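Filed under: Student Work > Field Reports > Term 2

Visit to the Zatura open day
Report by Yến Diệp and Benedikt Danzer

Our class of 22 went to the Zatura robotics open day on a Wednesday in April. The bus took 58 minutes, most of it behind the same truck. Rachid Ouali met us at the door and explained that we would be watching a simulated kitchen, so there was nothing for us to break. He seemed pleased about this.

The arm works beside a long stone-patterned counter scattered with odds and ends, including a small grey airship.

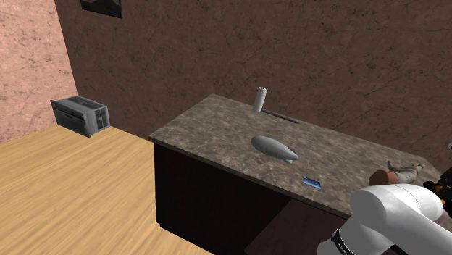
Why practise in simulation first?
Mistakes are cheap there. A dropped object can be put back with one key, and the program (theirs is called Pliredow) can run the same job all night without anyone paying overtime.

We were each allowed to pick an object and predict how hard it would be to grip. Benedikt chose the airship for reasons he calls scientific. Yến chose the spray bottle – tall, with an orange head and sloping shoulders – and argued that the top was the sensible place to go for. The gripper went to the top as well, and she has mentioned it since.

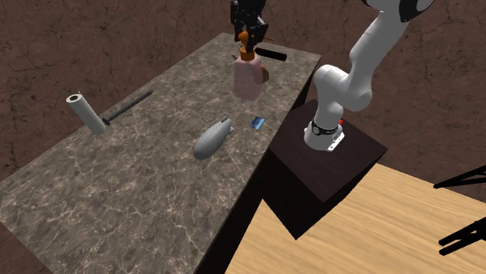

What we learned

Fingers are harder than arms. Rachid spent 15 minutes on fingers alone, and we still ran out of time for questions. Our own classroom arm, Lai, has two of them and a rubber band.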